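Fusance Community Rooms - progress report to the Skendik fund, November

Work on the lost property and donations corner at Milholm is on schedule. The fund's grant has paid for the table, the cloth, the folding divider and the first set of labels. 157 items have been logged to date, and 43 have gone back to their owners.

The divider has light wooden frames with woven panels and stands directly behind the table. It gives the corner a plain background and separates it from the rest of the room. Hats are the hardest things to show well, so we bought a white foam head that takes one cap at a time.
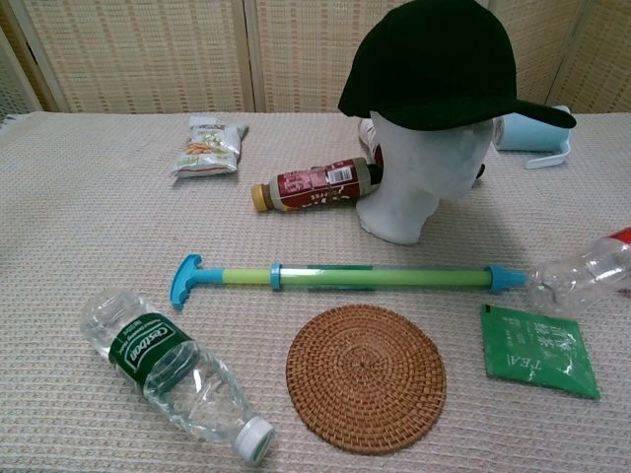
Visitors look through the table on Sunday afternoons and sign for what they take. Small things still turn up in among bigger ones - a cap can easily hide whatever is under its brim. From next month we will keep hats at one end and put drinks and snacks in a separate tray. Food and drink will not be logged any longer, as very little of it is claimed.

Toys and kitchen items are the slowest to move. Bundgaard has agreed to take anything left after 8 weeks.

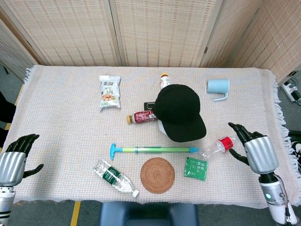
Sorting table at Milholm, with a black cap, a light blue mug and a toy water syringe.

Remaining work: 2 shelves for the side wall and a printed sign for the door. Both are within the budget already approved, and we are not asking for more money this period. The shelves are on order - we expect to fit them before the next report.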